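Search this repository

# Brokico Laundry Sorting Notes

5 August 2026
By Titilayo Oyewole

This folder holds the notes for the Brokico laundry area: what goes in which hamper, how each piece is labeled, and how the log is kept. The log has 1,107 entries, one per piece of laundry. Entries start in October.

## Contents

- `items.csv`: one row per piece (item, color, fabric, hamper, date)
- `hampers.csv`: one row per hamper
- `CHANGES.txt`: edits to either table

## Hampers

There are 6 hampers in the table. The round ones are entered as `round`, everything else as `other`. Rim and handle colors have their own columns, and a handle that doesn't match the body gets its own value. Capacity is in liters; the largest is 80.

Cloth goes in as it comes, folded or not. The `state` column takes `folded`, `bunched` or `unknown`. Use `bunched` for any piece lying in a heap, even a small one.

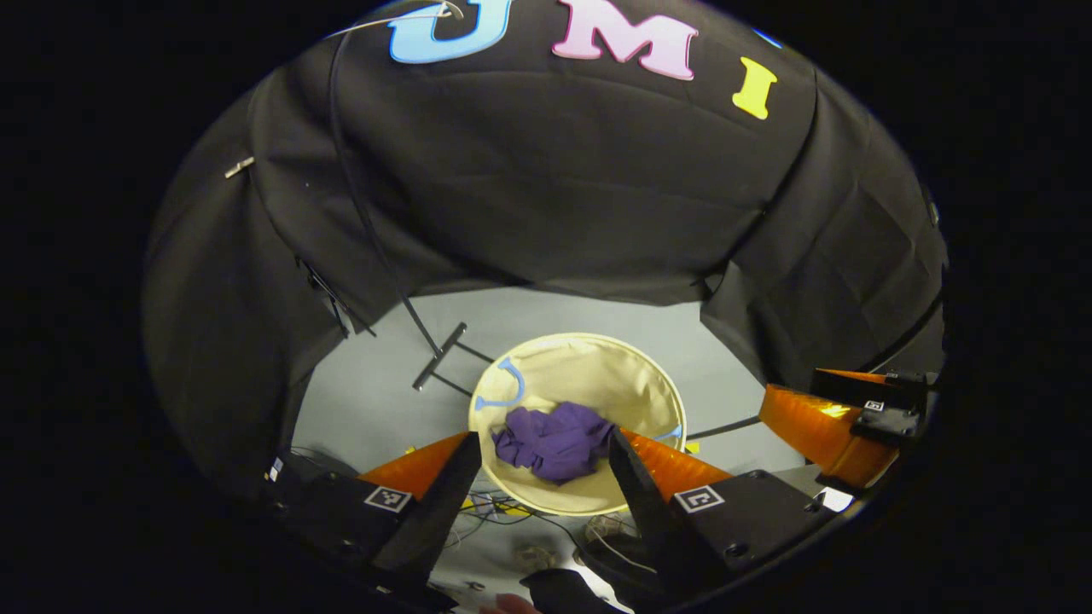 Ajayi asked whether a purple cloth should be filed under darks or colors, and said the old Hornberg sheet had it both ways. Colors is correct. Darks is for black, navy and brown only. The Hornberg rows were fixed in version 5 of the table, and the old values are listed in `CHANGES.txt`.

## Known problems

- `fabric` is blank for many early rows.
- "Cloth" covers towels, napkins and anything without a clear use. Please don't split it without asking first.
- Pale hampers were entered as both `cream` and `off-white`. Treat the two as the same.

## Use

The tables can be copied and changed inside Skandasitz projects. Keep the column names as they are. Send corrections to Titilayo Oyewole with the row number and the new value.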